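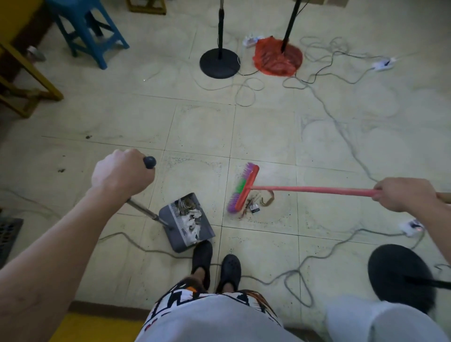

1 de outubro de 2024
Equipe do projeto Flundport

3.2 Varrição do piso

O piso cerâmico foi varrido antes de cada coleta, sempre com vassoura e pá de cabo. Os resíduos foram pesados a seco, com limite de 300 g por saco.
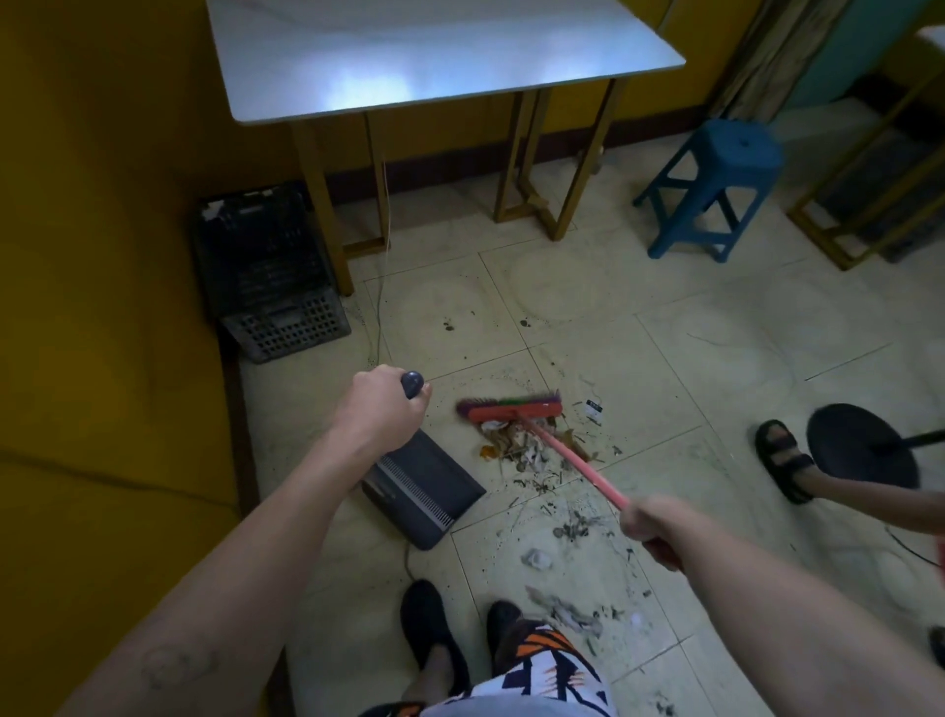

Figura 2. Resíduos reunidos junto à pá.

A fração vegetal foi separada da fração de papel conforme o protocolo Preltum. Folhas secas e gravetos aparecem misturados a papel branco amassado (Figura 2), e a poeira com fiapos foi pesada à parte.

Comentários
szl_11: Os rejuntes entraram na pesagem?
marola: Faltou o modelo da balança.

Itens relacionados
Poeira em pisos claros: o caso Rokasdale
Método Szalai para resíduos leves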